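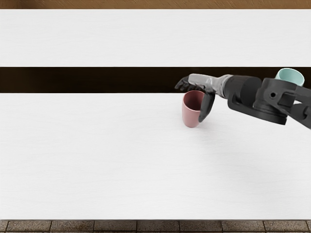
Reading time: 5 minutes

Support record: scheduled reports from Lirnalus arriving blank or incomplete
Product: Lirnalus reporting module, hosted edition
Customer: Ferraro, accounts department
Raised by: Luana Lopes
Assigned to: Delwyn Rakena, second-line support
Priority: Normal, later raised to High
Status: Closed
Opened: 24 Jan 2021

Summary of the fault

The customer reported that the stock valuation report, which is scheduled to run overnight and be sent by email as a PDF, was arriving with its heading and footer in place but with no rows between them. On some nights the report contained rows for the first warehouse only. The same report, when run by hand from the Reports menu during working hours, was complete on every occasion.

The customer confirmed that no changes had been made to the layout of the report. Three other scheduled reports on the same account were unaffected.

Information supplied by the customer

Ms Lopes provided copies of the blank report, one partial report and one complete report produced by hand. She also supplied the list of recipients and a copy of the schedule settings. The report is used by the accounts department to agree opening balances each morning, and the department had been running it by hand as a temporary measure. Ms Lopes asked that this be noted, as the manual run locks the valuation screen for other users until it has finished.

Entry 1. Delwyn Rakena

The schedule settings were checked against the customer's copy and found to match. The report runs under a service account named "reports", and that account has read access to all warehouses. The mail log shows that each message was accepted for delivery without error. The attachment was already blank when it left the report server, and the mail system has therefore been ruled out.

The customer was asked to leave the schedule switched on so that further log entries could be gathered.

Entry 2. Delwyn Rakena

Detailed logging was switched on for the report server. The following lines were recorded during the next overnight run:

Job VAL-STOCK started
Connected to data source MAIN
Parameter set loaded: DEFAULT
Query returned 0 rows
Output written
Job VAL-STOCK ended, status OK

The job reports a status of OK when a query returns no rows. This is the intended behaviour of the module, but it explains why no alert was sent to the customer's administrator.

Entry 3. Oratile Mabuza

Reviewed at the request of second-line support. The parameter set named DEFAULT uses the value "last closed period" in place of a fixed date. The period is closed each night by a separate job, PERIOD-CLOSE. If the report begins while that job is still at work, the period has no closing figures and the query finds nothing to return. If the report begins part of the way through, it will find figures only for those warehouses that have already been dealt with.

This would account for both the blank and the partial reports. It would also account for the complete reports produced by hand, which are always run later in the day.

Requested from the customer: the start and finish times of PERIOD-CLOSE for as many nights as are held.

Entry 4. Luana Lopes (customer)

The times are attached. Please note that the closing job has been taking longer since the Flonder stock was moved on to the main ledger. Before that change it dealt with 50 product lines for that site. It now deals with 400. We were not told that this might affect any of the scheduled reports, and I would be grateful if the point could be passed on to whoever prepared the transfer plan.

Entry 5. Delwyn Rakena

The times have been compared with the report log. On every night on which the report was blank or partial, PERIOD-CLOSE was still running when VAL-STOCK began. On the nights on which the report was complete, the closing job had already finished. The cause suggested in Entry 3 is accepted.

The customer's comment on the transfer plan has been passed to Johannes Joubert, account manager. Priority raised to High.

Entry 6. Delwyn Rakena

Two courses of action were put to the customer.

Option A: move the report to a later start time. This needs no change to the system but offers no protection if the closing job becomes slower still.

Option B: remove the fixed start time and make the report dependent on PERIOD-CLOSE, so that it begins only when the closing job has ended with a status of OK.

Option B was recommended. The customer agreed, subject to a test on the training system.

Entry 7. Oratile Mabuza

The dependency was set up on the training system and tested with a copy of the customer's data. The report waited for the closing job and was complete. The closing job was then stopped by hand to produce a failure. The report did not run, and a warning was sent to the administrator's address as expected.

One further setting was changed. "Treat empty result as" was altered from OK to Warning for this report only. Customers should note that this setting is found under Schedule, Advanced, and is not carried across when a schedule is copied. It must be set again on the copy.

Entry 8. Delwyn Rakena

Both changes were applied to the live system with the customer's written approval. The report has since been delivered in full on each night checked. Detailed logging has been switched off, as it was adding some 200 lines to the log for each run.

Entry 9. Johannes Joubert

The transfer checklist used by Bavunico for ledger moves has been amended to include a review of all jobs that rely on the period close. The amended checklist was approved by Lungile Mnguni and applies to all transfers from now on. A copy has been sent to Ms Lopes.

Entry 10. Luana Lopes (customer)

Received with thanks. The department has stopped running the report by hand. I am content for the ticket to be closed.

Related settings

Schedule, General: Start time (now left empty for VAL-STOCK)
Schedule, Depends on: PERIOD-CLOSE, status OK
Schedule, Advanced: Treat empty result as Warning
Schedule, Alerts: Administrator address

Ticket closed by Delwyn Rakena. A closed ticket may be reopened by replying to the closing message. Where the fault concerns a different report, please raise a new ticket and quote the job name in the subject line.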